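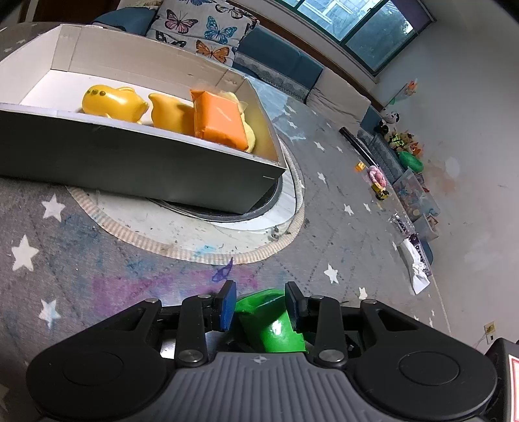 Small green packet on the star mat.

Olesia Fedoruk
2018-05-24

Thread on mailing boxes to family overseas. I've sent one to my aunt in Druna every couple of months for 11 years and people at work keep asking me how to do it.

Start with the box. Buy a new one. A reused box has soft corners and old labels, and a leftover barcode can send it somewhere else. Mine went to Pleltitdale once and sat there for 6 weeks.

Weigh the empty box first and write the number on the inside flap. Then weigh each thing as you add it. A kitchen scale is fine for this. The bathroom scale is no good under ten pounds or so.

Know your price steps before you pack. With the shipper I use, the jump at 10 pounds costs more than most of what I put in the box. I pack to just under and keep a list of what got bumped to next time.

Heavy things go in the middle. Socks and dish towels go around them. I don't buy bubble wrap. My aunt can use dish towels.

Anything that can leak goes in two zip bags, air pressed out, then upright if you can manage it. Shampoo is the worst. I stopped sending shampoo.
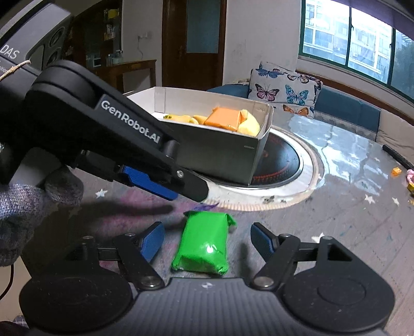 Small wrapped things are what you use to fill the corners. Put them in last, when the big pieces can't move anymore. If you can shake the box and hear something, open it and fill more.

Don't put chocolate in a box between June and September. It may sit in a warehouse for a week. I learned this from a sweater.

The customs form. Write what the thing is in plain words. "Cotton socks, 4 pair" is good. "Gifts" is bad, and "misc." is worse. Every line gets a value and the values have to add up to the total at the bottom. Check the addition.

Keep a copy of the form. I take a photo with my phone and also put a paper list inside the box on top, with both addresses. If the outside label comes off, somebody can still figure it out.

Address: write it in both alphabets if the other country uses a different one. Country name in English on the last line. My cousin Yaroslav Didenko prints a label for me in Ukrainian and I tape over the whole thing with clear tape.

Phone number of the person receiving it goes on the label too. Two of my boxes went back to the depot in Cerkow over a missing phone number. The driver wouldn't leave them without calling.

Tape every seam, then the short edges. Three strips on the bottom. No string, it catches on the belts.

Someone asked what I've spent. I went back through the receipts I still have and it comes to $2,358 in postage. Probably more, as I lost the ones from before we moved.

What she asks for: vitamins, the thick socks, sewing needles, peanut butter. What she never asked for and I kept sending anyway: coffee. She gives it to the Dmytriv family downstairs.

Next box goes out after the weekend. If you have a question about a certain country, look up its list of prohibited items first. They all have one and they change. I mostly only know this one route.

Contact | © 2018 Olesia Fedoruk | Back to top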